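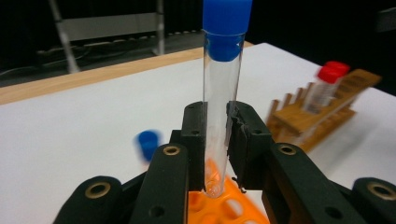

Hand-Held Gripper Comparison: Frequently Asked Questions

Jisico finger pads on the Ullwood grip, tube transfer task

What is being compared?

Two pad sets for the same hand-held parallel gripper. Set A is the stock Ullwood pad, a hard block with a thin molded texture. Set B is the Jisico retrofit, which puts a softer layer over a block of the same outer size. The linkage, trigger and camera mount are unchanged between sets, so differences in the results should come from the contact surface or from the operator.

What is the task?

One operator holds a gripper in each hand and moves capped test tubes between two racks, one orange plastic and one wooden. A transfer counts as complete when the tube stands in the target hole and both grippers are clear of it. A tube that leans on the rim of the hole is logged as a partial. A tube that has to be touched with bare fingers is logged as a failure.

How many transfers have been recorded?

The current set holds 388 transfers. Set A accounts for part of the total and Set B for the rest, and the split is uneven. Per-set rates are reported separately and should not be added together.

Why test tubes?

They are narrow, smooth, rigid and taller than the pads. A small error in grip angle becomes a visible error at the bottom of the tube, where it has to enter the hole. Earlier rounds used wooden blocks, and every pad set passed.

Where on the tube should the pads close?

On the straight part of the wall, below the cap and above the rounded end. Closing on the cap gives a firm hold but can unseat a push-in stopper during extraction. Closing too low puts the pads against the rack before the tube is seated. Jennylyn Dagdag's operator notes recommend the lower half of the straight section, with enough of the tip left free to see it enter the hole.

Does cap type matter?

For transfers, very little. For cap removal, a great deal. Screw caps need rotation, and neither gripper has a wrist joint, so the operator has to turn the whole tool. Push-in stoppers come off with a straight pull if the other gripper holds the tube body. Cap removal is scored on its own sheet.
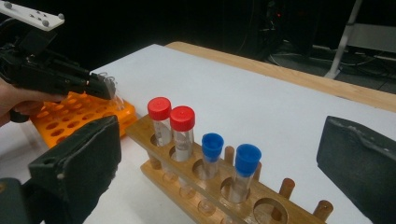 Rack choice has a larger effect than cap type. The wooden rack supports a tube at two levels, and a tube that passes the upper hole at a slight angle can still miss the socket below. The orange rack has more holes and closer spacing, which leaves less room for the pads when neighboring holes are filled. We ask operators to leave at least one hole open between tubes on the first pass, then repeat without the gap.

How is grip force measured?

It is not measured directly. The tool has no load cell. Trigger position is recorded through the Juška controller board, and pad compression is estimated from the difference between trigger position and known tube diameter. The estimate is usable for comparing two pads on the same tube. It is not a force value and should not be quoted as one.

How fast do the soft pads wear?

Surface wear on Set B was first noted at cycle 121, as fraying along the inner edge. Grip performance did not change at that point. Loose fragments are a separate concern: they can fall into rack holes and keep a tube from seating. Inspect the pads before each block, trim anything hanging, and replace the pad if the backing shows through.

Can one set of pads be used on the left tool and the other on the right?

It is possible, and the mounting holes are the same. We do not record mixed sessions. Operators adjust to the softer pad within a few minutes and then squeeze too hard or too lightly with the other hand.

What do the cameras see?

Each gripper carries one camera looking forward between the fingers, and a third view comes from head height. The gripper views are best for pad contact and tip alignment. They are poor for judging depth to the rack – the near finger often hides the target hole during the last part of the approach. The head view covers both racks and both tools but loses the tube tip when a hand passes over it.

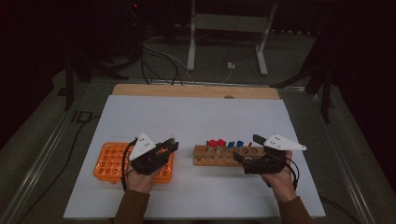

How long should a recording block be?

Keep blocks to 80 transfers or fewer. Beyond that, operator fatigue shows up as wider approach angles and more partials, and the pad comparison becomes harder to read. Take a break and check the pads before starting the next block.

Which software aligns the three views?

Sitska, our in-house logging tool. It stamps each stream on arrival and aligns them afterward. If one stream drifts, Sitska marks the block and leaves the files untouched. Yoga Osman maintains the alignment scripts and reviews marked blocks by hand.

Which pad set should I fit?

For glass tubes, Set B. For long sessions with plastic tubes, Set A holds well enough and needs less upkeep. A second round with a denser soft layer is planned for January, and this page will be updated when the pads have been through the same transfer task.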